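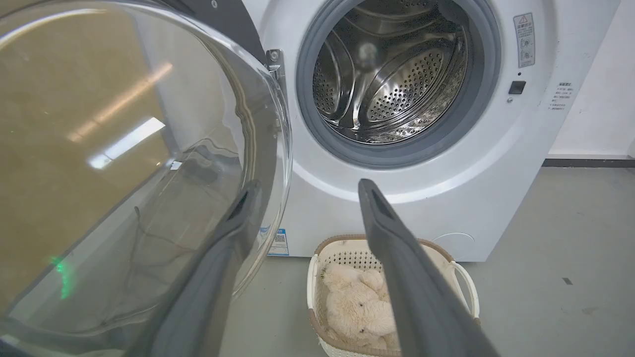

When does the new water rate take effect in the Plendow Water District? The new rate applies to all water used after the March meter reading.

The notice approving the change was posted on 30 November 2023. It is available at the front counter of the district office and on the Rates and Billing page of our website. This thread covers the points customers have asked us about most often.

The base charge for a standard home meter will go up by $4 per billing period. The base charge is the same for every home with a standard meter, regardless of how much water is used. Homes with a larger meter should refer to the table on the last page of the notice.

The price per thousand gallons does not change for the first tier. Customers who stay within the first tier will see only the change in the base charge.

The second tier begins at 8,000 gallons per billing period. Water used above that level will be billed at the new second-tier price. Water used below it will continue to be billed at the first-tier price, even in a period when the account goes over.

Revenue from the change is set aside for the replacement of the Ladanetti Street main and the pump station at Derovcombe. Both projects were listed in the capital plan and were open for public comment earlier this year.

The Ladanetti Street main is 43 years old. District crews have repaired it several times near the intersection with the county road, and the new pipe will follow a slightly different route on the east side of the street. Water service will be shut off for short periods during the work. Affected addresses will receive a door tag in advance.

Customers on Ladanetti Street who have a private booster pump should switch it off before any planned shutoff. Please call the operations desk if you are unsure whether your home has one.

The Derovcombe pump station serves about 1,999 accounts in the upper pressure zone. Service to these accounts will continue during construction through a temporary connection at Mahawong Road. Some customers in the upper zone may notice slightly lower pressure in the early morning.

After a main is returned to service, water may look cloudy or slightly brown. Run a cold tap in the bathtub until it clears, and hold off on laundry until then. If the water is still discolored at the end of the day, contact the operations desk with your street address.

Billing periods are not changing. Bills will continue to go out every other month, and the due date will remain printed in the upper right corner. Customers enrolled in automatic payment do not need to take any action.

Customers enrolled in the level payment plan will have their monthly amount reviewed after the first bill at the new rate. A letter will be sent before any new amount is withdrawn.

The low-income discount remains in place and will apply to the new base charge in the same way it applies to the current one. Customers who already receive the discount do not need to reapply this year. New applicants may pick up a form at the district office or request one by mail.

Renters whose water is included in the rent will not receive a bill or notice from the district. Questions on how a property owner passes along water costs should be directed to the owner or property manager - the district does not set or review those charges.

Customers who believe a past bill is in error may ask for a meter test. There is no charge for the first test in a calendar year. The request must be made by the account holder, in writing or at the counter, and should include the account number and the date of the bill in question.

Sewer charges are billed separately and are not part of this notice. Customers in the Mahawong area who receive sewer service from the county should contact the county billing office.

A printed copy of this information will be included with the next bill. Large-print copies are available on request at the counter.

Replies to this account are read during office hours only. Please do not post account numbers here. To report a leak or a loss of service, use the emergency line printed on the back of your bill - it is answered at all hours.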